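Skastgate Laundry Room: Frequently Asked Questions 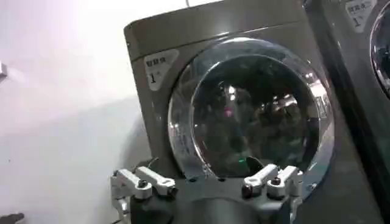

Washer 1, with its number on the label at top left.

Last updated 2 October 2018

When is the laundry room open?
From 6 a.m. to 10 p.m. The door locks by itself at 10, but you can still get out. Start your last wash by 8:30 if you also need a dryer.

How do I pay?
With your Tisteo card. Hold it against the reader by the door, enter the machine number and press Start. Coins are not accepted. You can add money at the front desk or on the residents' page.

Can I reserve a machine?
Yes, up to a week ahead on the residents' page. A reservation is held for ten minutes. After that anyone may use the machine.

How much can I put in?
Fill the drum loosely and leave a hand's width at the top. Large comforters and rugs should go to Pimerent Cleaners on the corner, where residents get a discount if they show their card.

Which detergent should I use?
Any detergent marked HE. Powder goes in the drawer. Pods go in the drum before the clothes. Please do not use dye in any machine.

The door will not open. What should I do?
Wait two minutes after the cycle ends. If it stays locked, do not pull on it. Call the desk at extension 85 and give the machine number.

The machine stopped but my card was charged. Can I get a refund?
Yes. Email the desk with the time, the machine number and the last four digits of your card. Refunds go back on the card within three working days. We can't refund cash.

Someone left their clothes in a finished machine. May I move them?
Yes, after 15 minutes. Put them in one of the baskets on the folding table, not on the floor.

Where is the lost and found?
In the gray cabinet next to the mailboxes. Items are kept until the end of the following month, then donated.

Who services the machines?
Sampaio Appliance Service. Please report faults to us and not to them. For anything else, ask for Osvaldo Camargo at the front desk.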